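News from the Dudavville kitchen

If you have stopped by our Dudavville kitchen since April, you will have noticed that the morning crew is a little more spread out than it used to be. We promised in the last newsletter to tell you how things are going with the new arm, and I'm sorry it has taken me this long to sit down and write it up (the spring orders got in the way, as they always do).

For those of you at the Zondow office who haven't met it, the arm came to us through Promelik and its job is the lifting and carrying that used to fall to whoever was standing closest. Trays, lids, boards, the flat awkward things. On a full day we send out 405 lunches, and every one of them used to mean somebody reaching, turning and setting down, over and over, until their shoulders told them to quit.

Mircea Zamfir has been with us longer than the ovens have, and he was not shy about his doubts. He worried about hours first, and so did plenty of others, so let me repeat what was said at the staff meeting: all 42 people on the kitchen payroll are still on it, and the shifts are the same length. What has changed is what goes into them. Mircea now spends the first part of his morning teaching the arm where things go, and the rest of it back at the sauces, where he would rather be anyway.

It hasn't all been smooth! Wide, flat pieces gave us the most trouble in the early weeks. Held too low, they tip; held too tight, they mark. We lost almost 200 lunches' worth of time one morning to a single stubborn stack, and the whole crew ended up plating by hand until noon, with a good deal of singing.

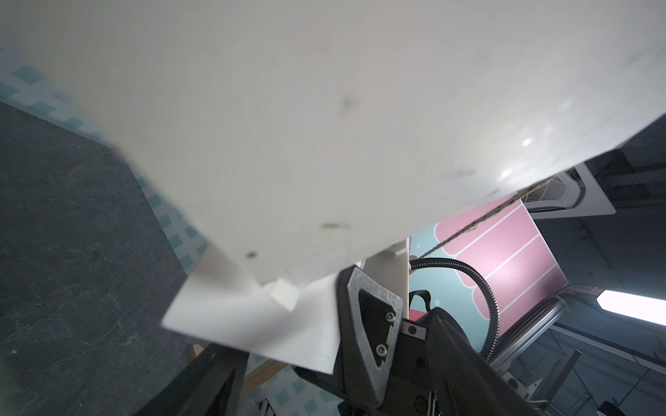 We also had to rethink who stands where. The arm needs its own stretch of counter, and people who had worked elbow to elbow for years suddenly found themselves across the room from each other. Some of them missed the talk, and they told us so. From next month the prep tables will be turned to face one another again, and five of the crew have signed up to learn the teaching work alongside Mircea, on paid time.

If you would like to join them, or if you just want to grumble, leave a note in the Dinu room or catch me before the lunch rush. Coffee is on from six in the morning.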